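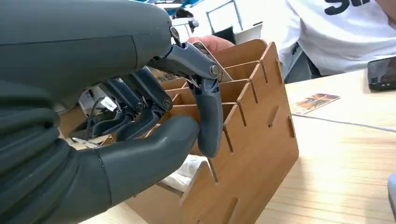 租房押金被扣791元，合理吗？

楼主 Nirach
5月底退的房，在Galtstead住了整一年。房东昨天发来清单：墙面补漆、深度保洁、换锁芯，合计791元，直接从押金里扣。墙上我承认有4个钉眼，挂过置物架，但保洁我自己做了一遍，锁芯也没坏过。合同只写“恢复原状”，没列价目。大家觉得该不该认？

2楼 灰砖
钉眼认，别的不认。换锁芯是房东给下一任租客换的，凭什么你出。

3楼 Unum
先看交房时有没有签验收单。签了，上面又没写问题，他事后补清单站不住脚。没签就麻烦一点，得看照片和聊天记录。

4楼 Nirach（楼主）
没签，当时他说赶时间，看了一圈就走了，钥匙6把全收回去了。退房当天我录了视频，每个房间都有。

5楼 搬家六次
不太同意2楼。我以前的合同里就写着换锁芯由退租方承担，签了字就得认。楼主再翻翻附件，很多人只看正文。

6楼 灰砖
楼主说了合同只有一句恢复原状。锁芯怎么恢复？装回旧的？

7楼 Ďurica
我在家办公，租的房子一半当工作间，去年退房也被扣过，理由是椅子轮子把地板压花了。后来让他出示维修发票，他拿不出来，最后退了大半。建议楼主也先要发票，别一上来就吵。顺便说一句，桌椅下面铺块垫子，比事后扯皮省钱。

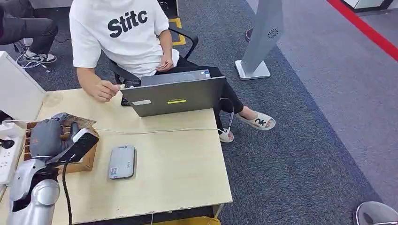 办公椅和浅色木桌

8楼 Unum
同意要发票。补漆4个钉眼，师傅上门大约一百多，各地价格不一样，楼主可以自己问两家，截图留着。

9楼 搬家六次
要发票可以，但别指望都能要回来。为几百块跑调解，请假的损失也要算进去。我的话，谈到退一半就收了。

10楼 灰砖
一半太多了。你这样想，下一个租客还得被扣。

11楼 Nirach（楼主）
附件翻了，没有锁芯的条款，只写了水电燃气结清。已经给房东发消息，要补漆和保洁的发票，补漆我愿意按实际价出。

12楼 Ďurica
消息里写个答复期限，比如6天。说话客气点，都用文字，别打电话。

13楼 Nirach（楼主）
2025年6月22日更新：房东回了，锁芯不扣了，保洁说是他亲戚打扫的，没有发票。补漆还在谈。

14楼 Unum
亲戚打扫的那笔接着要。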